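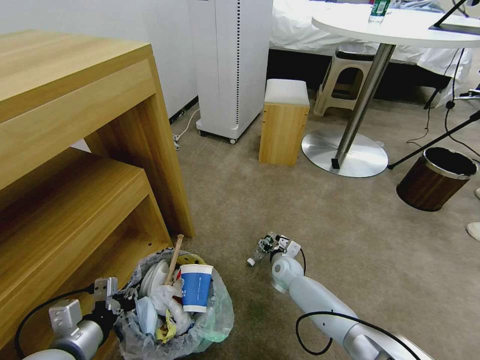 Waste paper basket

A waste paper basket (also wastepaper basket, waste bin, office bin or, in much of North America, wastebasket) is a small open container kept indoors for dry, light rubbish. It stands on the floor of a study, bedroom, office, waiting room or lounge, usually beside a desk or at the end of a set of shelves, and is emptied by hand into a larger bin elsewhere in the building. Humble as it is, it has a surprisingly rich history and a loyal following among people who care about rooms and how they work!

Contents
1 Name
2 History
3 Form and materials
4 Liners
5 Placement
6 What goes in
7 Overfilling
8 Emptying and tidying
9 Collecting
10 See also

Name

The name comes from the basket's first job, which was to catch spoiled sheets, envelopes and torn drafts. Early ones really were baskets, woven from willow or cane, and the word stuck long after metal and plastic took over. In British homes the plain word "bin" is far more common in speech, and "waste paper basket" tends to turn up in shop listings, office inventories and the conversation of grandparents. Some offices distinguish between the desk bin (one person's) and the room bin (everybody's), and the two lead very different lives.

History

For as long as paper was costly, there was little need for anything to throw it into. Sheets were written on both sides, turned and written across, and finally used to light the fire. Cheap machine-made paper changed all that during the nineteenth century, and the basket under the desk became an ordinary sight in counting houses and newspaper offices. An open weave was no drawback, as nothing wet ever went in.

The twentieth century brought pressed steel, then fibreboard with a metal rim, then moulded plastic. Steel was favoured wherever people smoked at their desks, and a good many of these drums are still in use, dented and repainted and quite wonderful to look at. The other great change came from food and drink. Once people began to eat at their desks and carry their coffee in from outside, the basket had to deal with drips, lids and wrappers, and the woven sides were no longer up to it. The solid-sided bin with a bag inside is the direct result.

The design writer Elli Keskinen, whose short book on the furniture of waiting rooms gives a whole cheerful chapter to bins, calls this "the moment the basket met the sandwich", and dates the end of the woven type in offices by the arrival of the takeaway cup.

Form and materials

Most waste paper baskets taper slightly towards the base, which lets them stack in a shop or cupboard and makes them easier to empty. Round, oval and rectangular plans are all common. A rectangular bin sits neatly against a wall or the side of a bookcase; a round one can be nudged with a foot from any direction and always looks straight.

Materials in general use include:

Moulded plastic: light, washable and cheap, though it scuffs, and it tips over easily when empty.

Sheet steel: sturdy and long-lived, noisy on a hard floor, and liable to rust along the bottom seam if liquid is left in it.

Wire mesh: airy and handsome, and a great favourite in home studies. It needs a liner for anything smaller than a balled-up page.

Willow, rattan and seagrass: the traditional choice, still made by hand, and lovely in a bedroom.

Wood and bentwood: usually bought to match shelving or a desk. Pale oak finishes are popular at present.

Lids are rare. A lid keeps smells in, but it takes away the best thing about the type, which is that anything can be dropped in without stopping to think about it.

Liners

A liner is a thin bag fitted inside the bin with its rim folded over the edge. Clear, white and black bags are all widely sold. Clear liners are preferred in many shared buildings because the person emptying the bin can see at a glance if something sharp, or something worth rescuing, has gone in. They are also less forgiving to look at, and the loose rim of a clear bag has a habit of spilling out over the sides.

There are several ways of keeping the rim tidy. Some bins are sold with a separate ring that presses the bag down and hides it. Others have a small hole or notch near the top through which the slack can be pulled. The simplest way costs nothing: gather the spare plastic at the back, tie it in a loose knot, and tuck the knot under the rim. Paavo Ojala, a cleaner of long experience in Iseck, taught this knot to so many trainees that it is known there as a Paavo. He also kept a stack of folded spare bags in the bottom of every bin, beneath the one in use, a habit now recommended in plenty of housekeeping guides.

Placement

The usual advice is to put the bin where the rubbish is made. In a study this means within arm's reach of the chair. In a lounge or meeting room it is a harder question, as people sit at the table, perch on stools, lean on the shelves and eat wherever they happen to be. A spot at the end of a low shelving unit often works well: the bin is out of the walkway, easy to see, and protected on one side from being kicked.

Carpeted rooms deserve extra care. A bin on carpet stays put nicely, but a leaking cup can leave a ring that outlasts the bin itself, and a flat tray or an offcut of vinyl underneath is well worth having. It is sensible to leave some space between the bin and anything that draws in air from near the floor, such as a heater or an air purifier, and to keep trailing power leads well out of the way of whoever is carrying the bag.

What goes in

Paper is now only a small part of it. The contents of a bin in a shared lounge are more likely to be paper cups, plastic lids, wooden stirrers and sticks, sweet and snack wrappers, tissues and the odd receipt. The mixture is what makes the modern room bin such a puzzle for recyclers, as several of these things would be better off apart. Drinks bottles are the clearest case. They are bulky, they fill a small bin almost at once, and in places with a return scheme they are worth money.

Many buildings have answered by setting a second container beside the first, for bottles and cans only. Where there is just the one bin, empty bottles tend to end up on the table, on the windowsill or on the floor. Orlando Inga, who looked at 166 room bins for his study of shared workplaces at Foltell, found that a second container did more for the look of a room than a larger first one, even when both took up the same amount of floor. His drawings of where people leave their cups are a delight and have been reprinted many times.

Overfilling

A bin is overfilled when its contents rise above the rim. It happens quickly, as light rubbish takes up a great deal of room for its weight. A single cup dropped in upright holds its full height, lids lie flat and form a sort of shelf, and anything long and thin, such as a stick or a straw, props up whatever lands on it. Tissues then fill the top and hide how little is really underneath.

Students of the subject (there are some!) speak of the heap, meaning the part above the rim, and the fill, meaning the part below. A heap may stand for days in a room that belongs to no one in particular, each visitor placing a wrapper on it with great care. Aarne Pitkänen described this careful placing as "a game of skill played by strangers" and thought it showed a rather touching wish to be tidy.

Pressing the heap down by hand is a poor idea, as sticks and broken lids can pierce both the bag and the palm. Nesting the cups beforehand is much better. Emptying the bin is better still.

Emptying and tidying

The order of work matters more than speed. A common routine for a lounge or meeting room is as follows.

First pick up what is lying about: bottles from the floor and tables, cups from the shelves, wrappers from under the stools. Bottles go into a separate bag.

Lift off the top of the heap if the bin is overfilled, and put it straight into the larger sack.

Gather the rim of the liner, squeeze out the air gently, tie it and lift. A bag that clings to the sides can be freed by tilting the bin and letting a little air in below.

Wipe the inside of the bin, fit a fresh liner and put the bin back in its place. On carpet, the dents in the pile show where that was.

Vacuuming comes last, after the bin has been moved.

Small bins in private studies may need emptying only once a week. Shared rooms generally need it daily, and after lunch as well in a busy one.

Collecting

Old waste paper baskets have become properly collectable. Painted tin examples with coaching scenes or botanical prints are the most sought after, followed by leather-covered ones and the plain steel drums of mid-century offices. Santeri Toivonen assembled 400 of them over a lifetime of visiting house clearances, and the collection can be seen at Wutside, where it fills two rooms and a staircase. The oldest is a willow basket from a railway ticket office, with a mend in its side done in telegraph wire.

The Zulu, a deep ribbed plastic bin sold in mustard, brown and orange, has its own band of admirers. The first run was of 900, and the mustard version with its original rubber foot ring is the one everybody hopes to find. Condition counts for a great deal: look for splits at the rim, where years of liners have been tugged off, and for fading down the side that faced the window.

See also

Bin bag
Desk tidy
Litter bin
Paper recycling
Umbrella stand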